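Cahier d'atelier, octobre, 14 h

Pinces à main : comparaison gauche / droite

Enfin la paire complète sur la table ! Britta Kasten a remonté les deux pinces ce matin et j'avais hâte de les prendre en main. Premier ressenti : l'équilibre est bien meilleur qu'avec la série Musham, on oublie vite le poids au poignet. Le câble gêne encore un peu quand on tourne la main droite vers l'intérieur, à voir avec Hauke.

Réglages de départ : ouverture maxi à 85 mm, doigts identiques des deux côtés, firmware Drarneo. Le capteur d'angle sort des valeurs très propres, je suis ravi. En fermant doucement dans le vide, 2 sauts de lecture sur 270 cycles, tous les deux à gauche. Je soupçonne le connecteur – Knut Dreßler penche pour la bague du pivot. On démontera.

Côté caméras, la vue au niveau des doigts est franchement chouette : les deux patins restent dans le champ quand la pince est grande ouverte, et on voit assez de plateau entre les deux pour viser. Seul bémol, le reflet sur le bois, qui mange une partie du veinage. Evanthia propose de baisser la lumière du fond, moi j'essaierais d'abord un filtre polarisant.
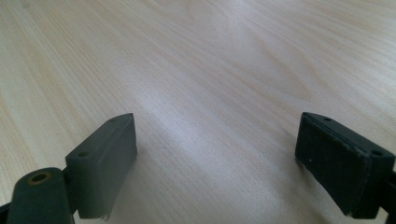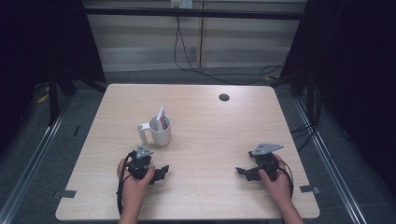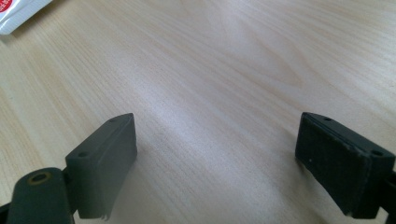

Première et troisième vues : caméra de pince, doigts écartés, rien entre les patins. Au milieu : vue de tête, les deux pinces en main et la tasse blanche sur la table.

À noter sur le doigt gauche : un petit bout clair, effiloché, sous le bloc du patin. À couper ou à recoller avant la prochaine série, ça finira par accrocher quelque chose. Et un point blanc sur le patin droit, passer un coup de chiffon pour voir si ça part.

Comparaison avec la Van Wijk : sa course est plus courte, et le doigt fléchit dès qu'on serre un peu. Celle-ci reste raide, un vrai plaisir ! En revanche la Van Wijk se recalibre toute seule au démarrage, alors que là il faut ouvrir et fermer à fond sept fois de suite. Lingyun Shi a un script chez Draltwood qui ramènerait ça à deux, je lui écris ce soir.

Reste à faire : échanger les câbles gauche et droit, relancer les 270 cycles, regarder si les sauts changent de côté.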